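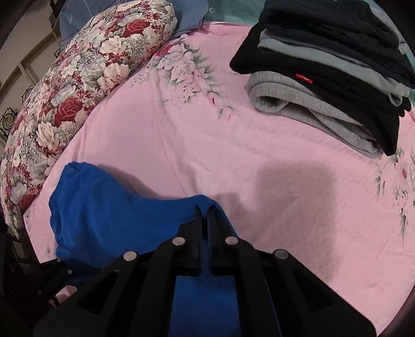

The shrinkage figure in the Kimthorpe finishing spec is a single number for both directions, and I think most of the confusion in this thread comes from that. Woven cotton relaxes more in the warp than in the weft on its first hot wash, so one percentage can't describe the piece. A printed sheet makes a convenient test article. On a pale pink one like mine, with white peonies across the upper middle and a sparser spray down the right side, the motifs serve as fixed marks, and you can measure from one flower to another without inking anything. Solid cloth needs thread tacks or laundry pen.

Quoting the earlier message, trimmed:

> I bought 19 yards of the Zilska plain weave, prewashed a test
> square, and got 2 percent in one direction and next to nothing
> in the other. After the first real wash the finished sheets
> came out short and no longer reach over the mattress corners.
> Does the Nartey method give a different answer, or did I
> measure wrong?

You probably measured correctly. The test square was the problem, for these reasons.

First, size. A small square has raw edges on all four sides and the yarns near a cut edge move more freely than yarns in the middle of a full width. They also fray, so the edge you are measuring to is not the edge you started with. Mark inside the edges. I put the marks 30 centimeters apart, three pairs in each direction, and average each direction separately. Do not average the two directions together.

Second, drying. Line drying and tumble drying are two different tests. Tumbling lets the yarns relax further, and it often takes several cycles before the numbers stop moving. If the sheets will be tumbled in use, tumble the sample. I run three full cycles and throw out the first reading.

Third, conditioning. Cotton straight out of a dryer is below its normal moisture content and measures short. Leave it flat overnight in the room where you took the first measurement. Do not iron before measuring – an iron can pull a damp sheet longer along the direction of travel, and that length disappears at the next wash.

On the Nartey method: as circulated on this list, it is the same procedure with a larger specimen and a fixed load in the machine. The load matters. A sample washed alone gets thrown around more than one washed with ballast. I use old pillowcases to make up the weight. It will not give you a different answer from a careful home test, only a more repeatable one.

For fitted sheets there is an extra complication. The elastic hides a small loss in length until the corners start riding up, so people report the sheet as fine for several months and then blame the elastic. Add the warp allowance to the cut length before adding the pocket depth and tuck. If your fabric width is only just enough for the mattress, check the weft figure too. You can't add cloth there later without a seam.

The Wusville guild sheet says to wash at 87 degrees. I take that as Fahrenheit, in which case it is a warm wash and will understate what happens on a hot setting. The copy I have gives no unit. If anyone has the original page, please post what it says.

To the original poster: can you say whether the finished sheets were tumbled, and whether the length was cut along the warp? If it was cut across, the two numbers you gave need to be swapped before anything else is worked out.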